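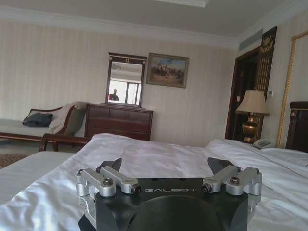

Does the most expensive gripper usually win a comparison on cloth?
Price tells you little on cloth. Finger shape, pad surface and how well the wrist camera sees the fingertips tell you more, and all three have to be tested with the arm you plan to use.

Chapter 6
Comparing Grippers on Soft Goods

Chapter 5 dealt with rigid parts: blocks, cups, boxed goods. A rigid part keeps its shape when a finger touches it, so two grippers can be given the same task many times over and the results can be set side by side. Cloth does not allow this. A shirt laid on a bed takes a slightly different shape every time it is laid down, and the act of gripping it changes the shape again. A fair comparison therefore takes more planning than it does with blocks.

By the end of this chapter you should be able to write a test plan for two grippers on a folding or picking task, choose what to record, and say when a difference between the two is large enough to act on.

6.1 Fix everything except the gripper

The first rule is the same as for any comparison. Keep the arm, the controller, the camera positions and the cloth the same, and change only the gripper. This is harder than it sounds. A new gripper often has a different mass and a different length from wrist to fingertip. The controller must be given both values, or the arm will carry the old ones and reach too far or stop short. Enter them before the first trial and write them on the test sheet.

The surface under the cloth also has to stay the same. A duvet gives way when a finger presses on it, and a tabletop does not. A gripper that slides neatly under a hem on a table may push the hem down into the bedding instead. 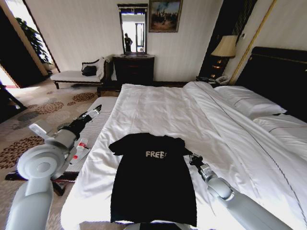 Choose the grip points before testing starts. For a T-shirt, the usual ones are the two sleeve ends, the two shoulders and the two bottom corners. Each of these behaves differently. A sleeve end has a stitched hem and is thicker than the body of the shirt, so most fingers can close on it. A shoulder has a seam but no free edge, and the fingers must pinch up a fold. If one gripper is tested mainly on sleeves and the other mainly on shoulders, the totals mean nothing.

6.2 What counts as a grasp

Zdeňka Šimko and Igor Mikuš ran a comparison of two parallel grippers, the Unus and the Trondus, for a laundry handling firm called Rampersad. Their first test sheet had one column, marked "grasp," and each of them filled it in differently. Šimko marked a success when the fingers closed with cloth between them. Mikuš waited until the cloth had been lifted clear. After 16 trials they threw the sheet out and began again.

The second sheet split the grasp into three stages:

Contact: a finger pad touches the cloth at the chosen point.
Closure: the fingers close with cloth between them.
Hold: the cloth stays in the fingers through the lift and the move.

With the stages kept apart, the sheet shows where a gripper fails. Over 200 trials, the Unus lost most of its grasps at closure and the Trondus lost most of its at hold. The first problem called for thinner fingertips, the second for a softer pad. A single column would have hidden both.

6.3 Where the camera sits

A head camera shows the whole garment and both arms. It is the better view for choosing a grip point, but the gripper itself often blocks the last short distance before contact. A wrist camera covers that distance. Its weakness is that it sees very little else — a pillow or a fold of dark cloth can take up most of the view.

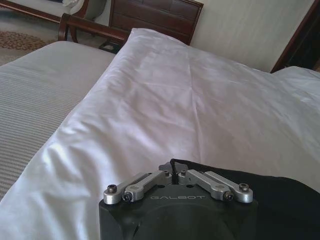
White bedding is a hard case for either camera. Folds in white fabric differ only by faint shading, and an edge can be lost where one white item lies on another. Run at least one set of trials with white cloth on white bedding, and keep those results apart from the rest.

Terms used in this chapter: grip point, contact, closure, hold, pad, tool length. Tool length was defined in Chapter 2. Section 6.4 sets out the test sheet in full, and Section 6.5 repeats the comparison with the Sisora controller.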